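Section 5. Running the gear assembly demonstration for visitors

This section applies to open days held at the Ibarra workshop. The presenter must have completed operator training with Noelia Calvo.

1. Spread the dark cloth flat on the work surface and set the metal plate on it.
2. Place the gears on the plate and bring both arms to their start positions. Check the cables before any motion is enabled.
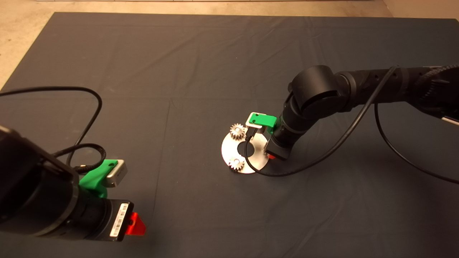 3. Admit no more than 12 visitors at a time. Visitors remain behind the floor line for the whole demonstration.
4. Start the Stavitent program at 5 percent speed. Announce each movement before it begins.

**CAUTION:** Keep hands off the cloth while the arms are powered. Only the presenter may hand parts to visitors, and only after the stop button has been pressed.

5. When the red fingers have closed on a gear, pause the program so that visitors can compare the bore of the gear with the stub on the plate.

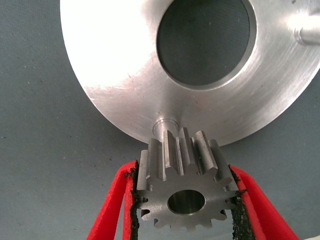

Questions about gear size or tooth count should be referred to Telmo Sarmiento. The pause must not exceed 60 seconds; after that the program times out and must be restarted from step 4.

6. Resume the program. If a gear is dropped, press stop and leave the part where it lies until both arms are at rest.

**Note:** Allow 2 minutes between groups. Record each run in the visitor log kept by the door.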